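**Grellska / Tables / Torelau**

# Torelau work table, white

Torelau is a plain rectangular table for break rooms, workshops and shared spaces. It has a white top and four slim white legs. There are no drawers and no shelf underneath, so chairs, bins and cords can go where you need them.

Most buyers use it as an appliance table or a spare work surface. It holds up to 200 pounds when the load is spread over the top. Keep heavy items near the middle and clear of the edges.

## What you get

- 1 table top
- 4 legs
- Bolts and hex key
- 2 spare foot pads

The legs bolt on from below. Lay the top face down on a blanket, start every bolt by hand, then tighten them all. Turning the table over is a job for two people — lift it, don't roll it onto its legs.

## Care

Wipe with a damp cloth and mild soap. Dry the top afterward. Scouring pads will dull the finish, and so will cleaners with bleach. Check the bolts after the first month and again whenever the table has been moved.

## Cords and power

Torelau has no built-in outlets. Plug appliances into a wall outlet where you can, and follow the maker's advice on power strips. Cords on the floor should run along the wall or under a cord cover. The cover we stock is the Gelel, sold separately in gray or black.

## In use

Torelau on a glossy gray concrete floor, with a silver-gray appliance on top. The light wooden table with white legs set at an angle to the left is a different table. 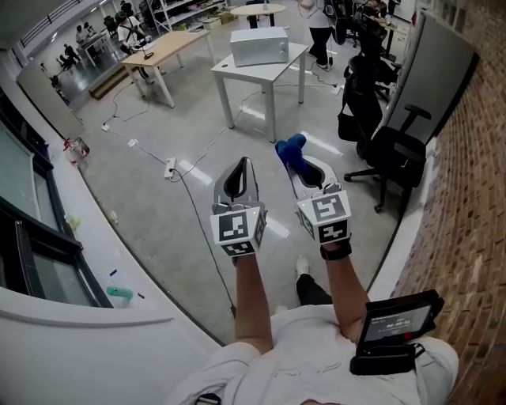
## Ordering

Item number 488. Ships flat in one box, with a 2-year warranty on the top and legs. The Chevalier side shelf does not fit this table. White is in stock now; the next delivery of other colors is due in September.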